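Club fined after crowd trouble at away game – can they pass it on to members?

Asked in Sport and Clubs, September

My son and I are paid-up members at Folby, a local soccer club in the second division of our league. At the away game against Bakden a group behind the goal threw bottles and a few of them got over the fence. The league held a hearing, and we've now had an email saying the club has been fined and every member will pay a "conduct levy" of $35 by the 14th. Bakden were cleared of everything, even though it was their ground and their gate staff.

We were sitting on the other side with the families. The email says the levy is "in line with the rules" but doesn't say which rule. It also says anyone who doesn't pay can't renew. I'm not keen to hand over money on the strength of one line in an email. Can they do this? 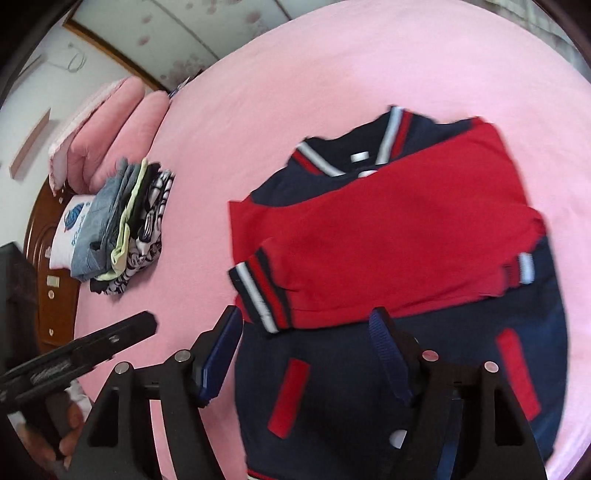 Navy and red jacket, striped cuffs and collar

Edit: several people have asked, and no, I haven't seen the written decision. The club says it's confidential.

3 answers

Answer 1 (accepted)

Ask for the rule number in writing before you pay anything. A club can usually only charge members what its own constitution lets it charge. Some have a clause allowing a special levy, often with a cap or a vote at a general meeting. Plenty don't, and the people running the place assume they can do it anyway.

The fine is between the league and the club. The league won't be chasing you for it. Whether the club can recover it from you depends on that constitution, and you should be able to get a copy as a member. I'd also be wary of "confidential". Names might be blacked out, but the amount of the fine shouldn't be a mystery to the people asked to cover it. If they have 1147 members at $35 each, that's just over $40,000, which would be a very big fine for a second division side.

As for Bakden, the home club being cleared doesn't prove much either way. Leagues often look at whether the host had a reasonable safety plan – if it did, it can walk away even when the night went badly.

Answer 2

just pay it mate, its 35 bucks. our club did the same after the Durnetti Cup and everyone whinged for a week then forgot

Answer 3

I'd go a bit further than the first answer. Check the date on the levy rule, if there is one. Todorova Park tried this on us a few years back and the clause had been added after the game in question. A few of us objected by letter and the levy was dropped, though they never admitted why.

Also look for an appeal period. Ours was 90 days from the notice, but yours may be much shorter, so read it before the due date. If you do decide to pay, write "paid under protest" on the form and keep a copy. I can't promise that helps.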